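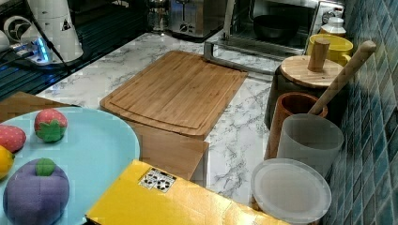 Bamboo cutting board with juice groove, on a marble-patterned countertop.

Skutaritz Bamboo Cutting Board, Grooved

General-purpose cutting and carving board for countertop use. Rectangular, rounded corners, natural light tan finish. The wood-strip grain varies from piece to piece and is not grounds for exchange.

Construction
Bamboo strips, glued and pressed, then sanded and oiled at the factory. A recessed groove runs just inside the edges and holds liquid from meat, tomatoes and citrus. The groove is cut on one face only. The reverse is flat and may be used for bread or dough.

Placement
Set the board fully on the counter before cutting. An overhanging end will tip under load. The board has no feet - on polished stone or glossy laminate, put a damp cloth or the Hilar grip mat underneath. Do not use it as a cover for a stovetop, and keep it away from the open door of a hot toaster oven.

Care
Wash by hand in warm water with mild soap. Wash both faces, even if only one was used, then dry upright. Do not soak. Not suitable for dishwasher, microwave or oven. Before first use, apply 2 thin coats of food-grade mineral oil and let the board stand overnight. After that, oil every 4 weeks in regular use. Clean the groove with a soft brush, as residue collects in the corners.

Surface marks
Knife marks are normal. Light scoring can be removed with fine sandpaper along the grain, followed by oil. Serrated blades mark the surface more deeply than plain ones.

Ordering
Item no. 249. Sold singly. Orders placed before noon ship the same day. Replacement oil is listed separately under Huenchumán. Product questions go to Facundo Olivares at the order desk.

Last updated: 16 Sep 2022

9 shares | 2 comments

Related items
Hilar grip mat
Huenchumán board oil
Clurketti bench scraper
Skutaritz bread board, plain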